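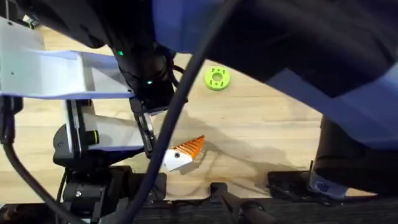
February, notebook of the records bench, Rirwood file

Started at 6 in the morning with the pharmacy printouts for the Rirwood case. Petronella Kekana needs the table of prescriptions before the hearing, so I did the scanning first and left the phone records for later.

Two pages have the same serial number but a different date. I marked both and did not correct anything. Mateja read them again without seeing my notes and she came to the same result.

The signature on the refill forms is difficult. Ultan Mac Carthaigh thinks it is one hand, I am less sure — the capital K is made differently on the Hiltberg forms. We need better originals, the photocopies lose the pressure of the pen.

Scanner set to grey, not colour, for the first 30 sheets. My mistake. I will repeat them tomorrow and keep the old files in a separate folder.

To ask Zerrin: did the defence get the same copies as us? The custody form has her initials but no time.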